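Gravel drive keeps moving downhill – regrade or replace?
Driveways, Paths & Hardscape

rutbuster_408
Posted 3 January 2022

OK so. Shared lane up to our place at Marikar, dirt and gravel, slight climb the whole way. Every winter the loose stuff ends up on one side and along the bottom. Middle packs down hard and goes smooth. I drag it back with a landscape rake, couple months later same thing.

Neighbor wants to split a load of new stone. Quote was 2,000 dollars delivered, not spread. Before I hand over half of that I want to know if we're just buying more gravel to lose.

Length is around 100 yards. No culvert. Ditch, if there ever was one, is long gone.

claybank
Which side does the bank come down on? And got a pic? Hard to say much without seeing the crown.

rutbuster_408
Bank is on the right going up. Left has a lower grass edge and then trees. Looking uphill:
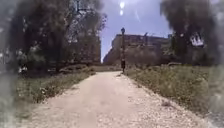 Lane from the bottom end. Coarse stuff is mostly on the right.

claybank
Ok yeah. Your left edge is sitting a bit proud of the gravel where the grass meets it. Water can't get off on that side so it runs down the lane instead. I'd cut that lip back before buying a single stone. Flat shovel, weekend job, maybe two.

grit_and_bear_it
Disagree, at least partly. Cutting the lip does nothing if theres no crown. Look how smooth the center is, that's packed from tires. You can shave the verge all you want, water still has no reason to go sideways. Needs a box blade and someone who knows how to tilt it.

claybank
Didn't say skip the crown. Said do the lip first. Costs nothing.

grit_and_bear_it
Fair. But then he does it twice, the blade is going to push a new ridge out there anyway. Blade first, then clean up the edge.

mossyheadlamp
Has anyone used the plastic grid stuff on a slope? We put Custix panels on ours in December, only the top part by the gate. Too early to say really. Pain to lay, you have to get the base dead even or they rock. Wife hates how they look where the stone is thin.

rutbuster_408
How much did you do?

mossyheadlamp
70 square feet, so tiny. Wouldnt do a whole lane, no way.

pebbledashed
Grids on a shared lane = arguments forever about who fixes the broken ones. Ask me how I know.

Get angular stone with fines in it, not the round stuff. Round rolls. What was the quote for? If it's the Grevetti yard they'll send you washed round unless you say otherwise, had to send a truck back once.

rutbuster_408
It is Grevetti lol. Quote just says "3/4 driveway." Will call.

grit_and_bear_it
Call and ask for crushed with fines. If they say "same thing" hang up.

slowdownhill
Leave the trees alone whatever you do. My brother in law cleared his side to "dry it out" and the bank started slumping the next spring. Roots were doing more than he figured.

rutbuster_408
Not touching the trees, they're the neighbor's anyways. Does the shade matter? The left stays damp way longer than the right.

claybank
A little. Moss, soft edge. Don't park there. Crown matters more.

(See, I said crown.)

pebbledashed
Screenshotting that

rutbuster_408
Ok plan so far: rent a box blade, crown it, clean the left edge after, then see how much stone we need. Neighbor still wants the full load, says its cheaper per ton. Anybody rented from Sunditex? They want a deposit that seems high to me.

slowdownhill
Rented a compactor there. Deposit came back fine, took a couple weeks. Check the tires on the trailer before you sign.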